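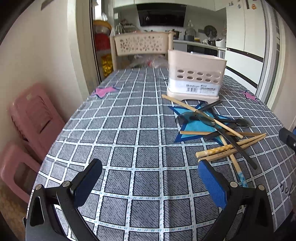 Hand-held gripper open over the table, with the chopsticks and other utensils.

Budgeting for a Small Manipulation Project: Notes on the First Purchase

Posted 29/06/2023

The Tazi project is a modest undertaking. It is run from my home office in Londcombe and paid for out of a personal equipment fund, and its purpose is to record ordinary household tasks performed with hand-held grippers. Several readers have written to ask how the equipment budget was set. I have kept full records, and the following account is drawn from them.

The ceiling for the first purchase was fixed at $2000 before any supplier was approached. That figure was to cover the grippers, spare parts, shipping, and data storage. It was not to cover a robot arm. An arm was considered early on and set aside for a later phase, as the cost of mounting and insuring one would have consumed the fund before a single recording was made.

Two suppliers returned written quotations. Wamar offered a single package with a two-year service plan, which could not be divided. Gorkell quoted each item separately, at $600 per gripper, and was willing to leave the service plan out. The order went to Gorkell for two units. A further $200 was spent on spare finger pads and hardware. With shipping and one storage drive added, the final invoice total was $1617.

I would advise anyone preparing a similar request to obtain itemized quotations. A package price may look favorable, but it is difficult to compare with anything else, and it is difficult to trim when the total must come down.
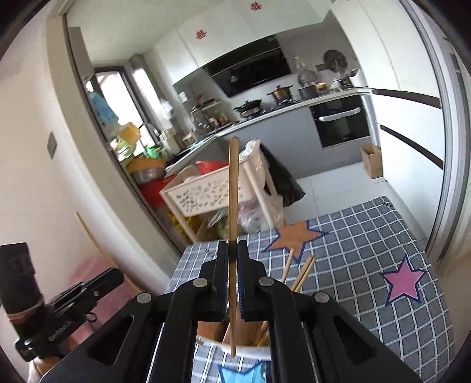 Should a first order include two grippers or one?

Two is the better choice if the budget permits. Many household tasks call for both hands, and a second unit allows work to continue while the first is being repaired.

The choice of objects also has a bearing on cost. Chopsticks were selected for the early sessions. They are inexpensive, they are found in most kitchens in one form or another, and their narrow shape makes demands on finger alignment that a cup or a box does not. A wide variety can be assembled for very little money, and I have entered these items under household expenses.

Finger pads deserve their own line in any plan. My first draft placed them under miscellaneous supplies, where they were certain to be underestimated. Pads are consumable parts and should be treated as such. Before ordering, it is worth asking the supplier three things: whether pads are sold individually, whether they can be changed with common tools, and how long a replacement order takes to ship.

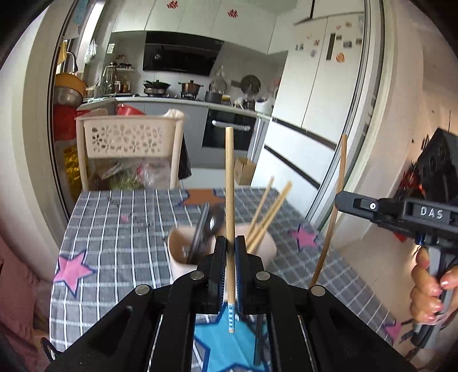
Gorkell sells them in sets only, a detail I did not notice until the order had been placed. The current supply should last through the end of the year, but a smaller quantity of a softer grade would have suited me better. The next order will be discussed with the supplier by telephone before anything is signed.

Storage was the other item I misjudged. The drive I purchased is adequate for the present schedule, though it leaves no room for a second copy of the recordings. A backup drive was not in the original plan and will have to be paid for from what remains of the $2000. I had hoped to hold that money over for the second phase. Readers drawing up their own figures should count storage twice -- once for the working copy and once for the backup -- and should obtain the price of both before settling on the number of grippers.

Space, by contrast, has cost nothing. The sessions are held at a dining table beside a kitchen, and no furniture was bought for them. I did look at the price of a dedicated workbench and decided against it. The tasks of interest are the ones people carry out at home, and a home table serves the purpose well.

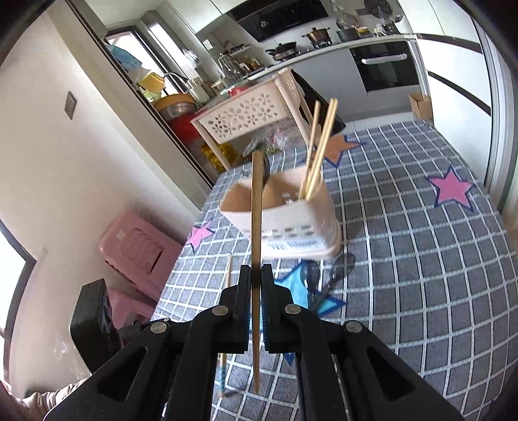

A written maintenance schedule was prepared at the time of purchase. Screws are to be checked before each session and pads inspected afterward, with any replacement entered in the same ledger as the original order. The time involved is small. Having the entries in one place will make it possible to state an annual running cost with some confidence, a figure neither supplier was able to provide.

The budget will be reviewed in December. The principal question at that point will be whether to renew the supply of pads and continue with two grippers, or to begin setting money aside for an arm. Wamar has indicated that it may divide its package by then, and a fresh quotation will be requested from both firms. The revised figures will be posted on this site once they are settled.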